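Library > Game Studies > Part Two > Chapter 7

Contents Previous Next Glossary

Chapter 7. Saving and Losing Progress in Role-Playing Games

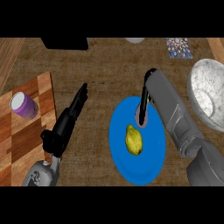

Figure 7.1. Computer-rendered tabletop with cutting board, cup, blue plate and white bowl.

Every player who has spent a long evening in a role-playing game knows the question: where can I save? In the early titles the answer was decided by the memory of the machine. A whole adventure had to fit in a few numbers, and the player often copied a password on paper. One wrong letter was enough to lose the hero and all his gold.

In this chapter we compare three ways of saving: the fixed point, the free save and the automatic save. Our main case is Drirotico, a fantasy game in which the player crosses the kingdom of Nollham and can rest only in its 11 inns. Its designer, Maximiliano Durán, wanted the road between two inns to feel dangerous. Many players agreed with him – others stopped playing after the first lost hour.

Aoi Shimada studied the saved files of 300 players of the same game. She found that the careful ones kept several files and returned often to old ones, mostly before a battle with a boss. We will read a part of her study in Section 7.2.

Before you continue, write down the last time you lost progress in a game, and what you did after it. You will need this note for the exercise in Section 7.4.

© Sturkcombe Press | Contact | Back to top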